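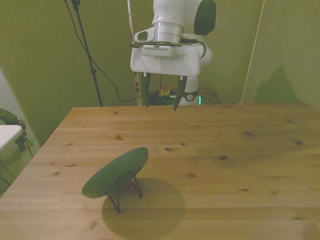
The long table at Brokisside, seen from the near side.

Filed under: Makers & Mending / Conversations

Mwajuma Nyanda puts her palm flat on a table before she says anything about it. She did it when I arrived at Brokisside, and she did it again over tea, halfway through a sentence about something else entirely. "You can learn a fair bit with your hand," she said, "and you look less silly than when you're down on your knees with a torch, though I do that too."

She has been making plain work tables for 22 years, first for Tanui and then under her own steam, and I had rather expected her to be sniffy about tops glued up from short pieces. Not a bit of it! "People want one great plank, and I do understand, it's a lovely thing to own. But a great plank has ideas of its own. It cups, it pulls, and come June you've got a gap you could post a letter through. Little pieces argue with each other and the whole thing stays put, or near enough."

So we talked about joints, for a good deal longer than I had meant to. She likes it when neighbouring lengths don't quite match, one a shade browner, the next pale, with a straight line where they meet. At Tanui they used to sort the boards by colour, and she found it the dullest part of the week. And knots? "Leave them be, if they're tight. A knot's only where a branch was."

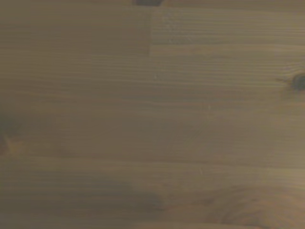
Kirnis, listening from the doorway, put in that customers do still ask for the knots to be kept underneath, and that it does no harm to oblige them when the boards allow it. Mwajuma laughed and gave way on that one, up to a point.

On looking after a top she is brisk. Wipe with the grain, use a cloth you've wrung out properly, and never leave a wet cup overnight. She oils her own table at home twice a year (once, if she's truthful) and has no patience with thick varnish, which she says makes you feel you're eating your dinner off a window. Then the kettle went on again, and her hand went back to the wood.

Contact us | © Brerkamitz | Back to top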